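Paper Show Opens at the Ondel, and I Went Twice

March 30, 2025

I had one free afternoon and a bus pass, so I finally got myself over to the Ondel for the new works-on-paper show. Then I went back the next morning (I know, I know) to see the upstairs room I'd skipped. It's called Nustness, it's by Barbara Piątek, and it runs until October, so you have plenty of time.

Most of it is big charcoal drawings of the river at Uibo, where she grew up. She works on the floor and the knee prints are still in some of them! My favorite is a long one of the ferry landing in fog, hung a little too close to the coat rack. 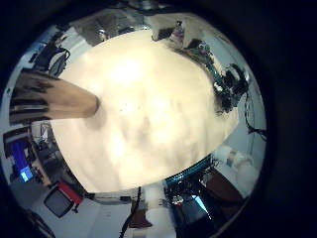

Upstairs

The second floor has the small stuff, seven sketchbooks under glass, open to different pages. Shobha Rai, the curator, told me she turns the pages every couple of weeks, so if you liked a drawing of a goat on your visit it may be gone on the next. I did like the goat. It was gone.
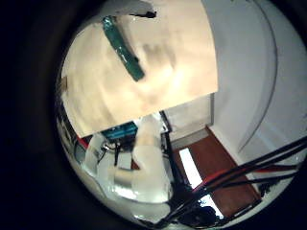 I asked her how long the hanging took and she said six days, two of them spent arguing over the lights. They're kept low for the paper, and my eyes needed a minute after the stairs. Bring your reading glasses, the labels are tiny and set in gray.

There's also a sound piece by the back window, roughly ten minutes of ferry engines and people talking over them. I sat through it both times and would have stayed for another round, but a school group came in and wanted the bench. 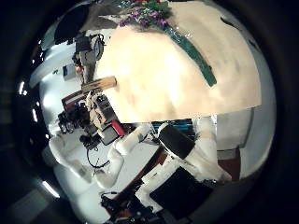 Cream and teal green, with small purple flowers.

Admission is pay what you like on weekday mornings. The catalog comes from Sellex, a little press I hadn't heard of, and the shop had sold out of it when I asked, but they're taking names for the next batch. Piątek is giving a talk in the downstairs room before the show closes, and the desk will have the date once it's set. I've put my name down for both.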